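New away shirt, first thoughts

ok so quick one before I have to run. Paklow Rovers put the new away shirt up last night, about 9 pm, no warning, one photo on the club page and a link to the store. Which crashed. Obviously.

It's mustard. Mustard with a brown collar. I've been going since I was a kid and I have never seen us in mustard.

First reaction: hated it. Second reaction, after coffee: still hate the collar, kind of like the rest? The story is that it goes back to 1963, the season we went up the first time, when the regular away shirts got lost on the train and the team borrowed a set from a school in Zurudmont. My granddad used to tell that one. In his version they were yellow. So somebody at the club has done their homework, or somebody had a lot of mustard fabric to get rid of. Could be either.

Price. 60 for an adult shirt. Last year was 45. That's a big jump for a club our size and I don't see how you explain it to a parent with two kids who both want one, and who both grew since last August. Kids sizes are cheaper but not by much and they stop at age 12, so my nephew who is 11 and built like a fridge is straight into adult money.

Also the sponsor. Varghese is on the front again, fine, decent people, they kept us going the year the roof came off the stand. But the logo is HUGE this time. Goes nearly armpit to armpit. On the home shirt it sits small and neat under the badge. Why not just do that twice. Jimberg made the old kits and they always got the spacing right, new supplier I'm not so sure about. Collar looks stiff too. Might soften up in the wash. 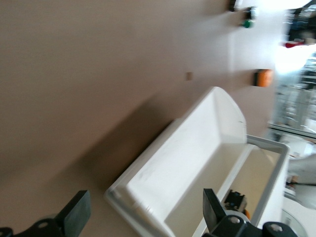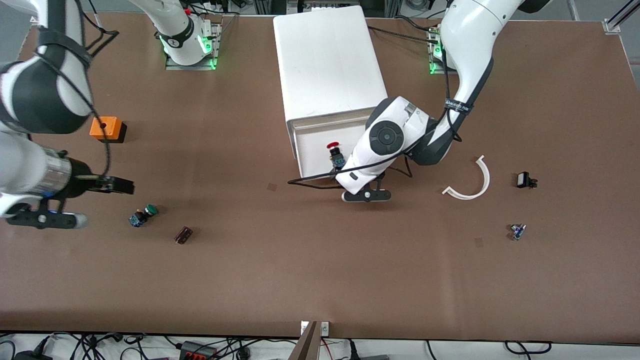

White tray on the table, and the table again with both arms over it.

Anyway. Went down to the club shop this morning to see one in person. Glad I did. The color is better in daylight, less like something off a hot dog. There's a thin stripe down the side that you can't see in the club photo at all, and the badge is stitched again, not the rubbery stick-on thing that peeled off mine before Christmas. So that's a real improvement and I take back some of what I said in the group chat. Some.

The fit is tight. I'm normally a large and I could not lift my arms over my head, which is a problem if we ever score. Go up one. Maybe two if you're planning on eating at the ground.

Zuzana Bartoš was in front of me in line and bought four. Four! One for each of the grandkids and she's keeping one in the bag for whoever turns up next. She told me people moaned just as loud about the green one with the diamonds and now you can't find that shirt anywhere, and she's right, I've been looking for a green one for years. Sold mine at a yard sale like an idiot.

They're only doing 576 in the first batch, and no word on when a second one is coming. I don't love that. Feels like a trick to make people panic and buy. And it works, becuase I panicked and bought. Extra large, no name on the back. Names are extra and I've been burned before, you put a kid's name on there and he's gone by the window.

What I'd like for next season:

Show us two or three designs and let members pick. Even just the collar.
Keep the price where it was for under 16s.
Smaller sponsor logo. Please.
Long sleeves. We play in the north and half the away games are in sleet.

That's it really. First away game is Zurudmont, funny enough, so if the story about the train is true we'll be turning up in thier own shirt. Should be a good crowd. I'm getting the early bus, will save seats at the back if anyone wants one, let me know before noon.

Comments

terrace_pete
Mustard is fine. Brown collar is a crime.

Marnie K
My dad always said the borrowed shirts were orange so who knows. Got mine in a medium and can confirm, can't breathe.

oldstandrow
60 is too much. Not buying. (will probably buy)

Marnie K
two seats on the bus please if still going!

Contact | Copyright the author, please ask before reposting | Back to top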